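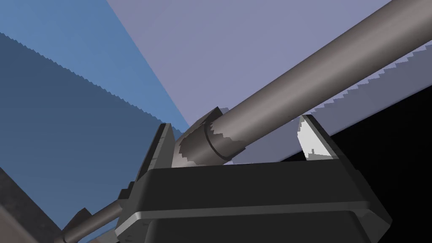 플로솟빌 여자 라크로스 클럽 정기 회의록

일시: 2018/3/4, 오전 연습 끝나고
장소: 클럽하우스 2층
기록: 총무 (이번에도 저예요)

1. 지난 회의록 확인
12월 회의록은 제가 오타를 두 군데 고쳐서 다시 올렸고, 다들 이의 없이 넘어갔습니다. 원정 버스비가 빠져 있다는 얘기가 나왔는데 그건 1월 정산에 들어가 있어요. 제가 화면 띄워서 보여드렸습니다.

2. 봄 리그 일정
개막전은 자스타크 원정으로 확정됐습니다. 작년에 연장까지 가서 한 골 차로 진 팀이라 회의실 분위기가 갑자기 뜨거워졌어요! 감독님은 드로우 연습을 더 하자고 하셨고, 골키퍼 쪽에서는 수비 복귀가 느린 게 더 급하다고 하셔서 한참 얘기가 오갔습니다. 결국 화요일 훈련 앞부분은 드로우, 뒷부분은 복귀 수비로 나누기로 했어요. (저는 둘 다 힘들어서 조용히 있었습니다.)
홈 경기는 모두 다섯 번이고, 그중 두 번째 경기가 학교 행사랑 겹칩니다. 운동장을 못 쓰면 래그 경기장을 빌려야 하는데 조명 사용료가 따로 붙는대요. 제가 이번 주 안에 전화해 보기로 했습니다.

3. 장비
헬멧이랑 고글은 상태가 괜찮은데 공이 문제예요. 겨울 동안 표면이 미끄러워진 게 많아서 새로 사자는 데는 다들 찬성이었습니다. 페투라에서 12개 묶음으로 파는 걸 사자는 의견이 많았고, 일단 다섯 묶음만 주문합니다. 골대 그물은 한 시즌 더 쓰자는 쪽과 지금 바꾸자는 쪽이 갈려서 손을 들었는데, 바꾸자가 이겼어요. 낡은 그물은 벽치기 연습장 뒤쪽에 달아서 공 막는 용도로 쓰기로 했습니다.

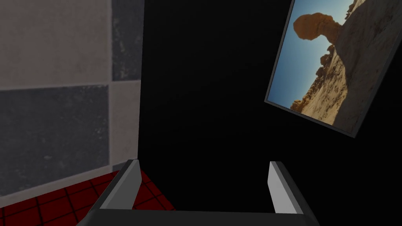 배송은 클럽하우스로 받으면 평일에 받을 사람이 없으니까 저희 집으로 시키기로 했어요. 도착하면 단체방에 올릴 테니 차 있으신 분 한 분만 도와주세요, 제발요.

4. 관중과 홍보
지난 시즌 홈 관중이 다 합쳐서 대략 1,000명이었습니다. 생각보다 많아서 저는 좀 감동했어요. 올해는 포스터를 일찍 붙이고, 중학생은 무료로 들어오게 하자는 제안이 통과됐습니다. 하프타임에 어린이 슛 체험을 하자는 얘기도 나왔는데 보험 때문에 다음 회의로 넘겼어요. 저는 꼭 했으면 좋겠습니다!

5. 유니폼
원정 유니폼 색을 두고 제일 오래 얘기했습니다. 남색을 그대로 가자는 분들이 많았고, 등번호만 더 크게 넣기로 했어요. 지난 시즌에 심판이 번호를 못 읽어서 경고가 엉뚱한 선수한테 간 일이 있었잖아요. 사이즈 바꾸실 분은 금요일까지 저한테 문자 주세요. 신입 부원들은 입어보고 정하는 게 나으니까 목요일에 조금 일찍 나오시면 됩니다.

6. 기타
- 연습 끝나고 물병 챙겨 가기. 분실물 상자가 또 꽉 찼어요.
- 자스타크 원정 버스는 아침 7시 출발, 주차장 입구에서 탑니다.
- 회비 아직 안 내신 분들은 이번 달 안에 부탁드려요.
- 주장 투표는 다음 회의 때 하고, 후보 추천은 단체방에서 먼저 받습니다.

다음 회의는 개막전 다음 주 같은 요일이고, 시간은 래그 경기장 대관이 정해지면 다시 알려드릴게요.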